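Notebook > House stuff > Bathroom

Print this page | E-mail this page

Paper towels, again

Feb 27, 2022

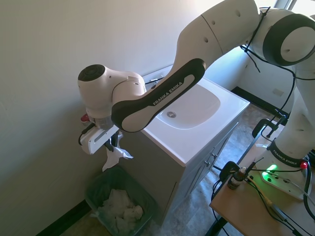 Umut Kaplan wrote in to say cloth is the only way to go in a bathroom, one small stack, wash them hot, done. Maybe. I tried cloth in May. Lasted 2 weeks, then everything smelled like a wet dog and I was back to the paper.

So, paper. The small green bin stays in the corner by the sink cabinet, plastic bag in it, and it fills up fast. Wads take up so much room! Squash them down first, I keep telling people.

Wiping order, for whoever asked: faucet, then basin, then the cabinet knobs. Floor tiles last. Same towel if its still decent.

Need to get more bags tommorow. Almost out. The Brultero ones split on me so not those.

More later, got to run.

Contact | © Gülizar Yazıcı | Back to top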